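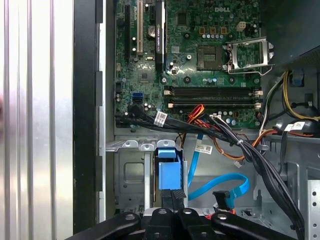

Inside of the Dell, with the processor socket open and both memory slots empty.

Review: used Dell desktop, sold without processor and memory
Bought from: Odel (refurbished and parts counter)
My rating: 4 out of 5

I was looking for a cheap desktop for drawing floor plans at home. My old laptop is slow with this work and the fan is loud. A colleague, Rezaul Karunaratne, told me that Odel sells office computers in an incomplete state for a low price, and you put in the missing parts by yourself. I have changed a hard disk before, but never a processor, so I read a lot before I decided.

The listing said "case, board, power supply, graphics card, no CPU, no RAM, no disk." This was correct. I like when a seller writes exactly what is in the box. It came in November, well packed, with foam on the corners.

First impression. The case is heavy for its size and the metal feels strong. The silver side has ridges and I found only small scratches on it. Inside there was some dust near the drive bay, which I removed with a soft brush. The cables in that area are my main complaint. They are in a tangle, and I needed a long time to understand which one goes where. Two cable ties would have solved it before shipping.

The board. It is a green Dell board and most things on it are easy to reach. The socket is not hidden behind anything, and the bracket with its wire lever opens wide, so there is enough room for the fingers. Please look at the pins with a good lamp before you put a processor in. I did this for a long time and saw nothing bent. The lever needs more force than I expected when closing, and I was a little afraid, but this seems to be normal.

There are only two memory slots. For my work it is enough, but if you want to add memory little by little, you will be limited quickly. The white latches are at both ends of each slot, and they hold well. On one of them I had to press twice until I heard the click.

The graphics card is an NVIDIA Quadro. For drawing programs it is what I wanted, and for new games I would not buy this computer. The white PCI slot is an old type. I have no use for it, but my neighbor Liesbeth Boersma has an old sound card which she would like to try, so maybe it will be useful for somebody.

Cost. I set myself a limit of 200 for everything, and I stayed under it with a used processor, used memory and a small disk that I already had. Shipping was included.

First start. It started on the second try. On the first try I had forgotten the small four-pin power plug near the top of the board. The fan ran and the screen stayed black. Check this plug first if the same happens to you, before you take the memory out again as I did.

After some weeks of use it is quiet when I draw and a bit louder when I export large files. I did not have any crash. I wrote to the shop with one question about the front audio connector, and Imogen Hebden answered the same afternoon with a clear explanation.

Good: honest listing, strong case, open socket area, fast support.
Less good: messy cables, only two memory slots, no printed instructions.

I would buy it again, but I would order cable ties together with it.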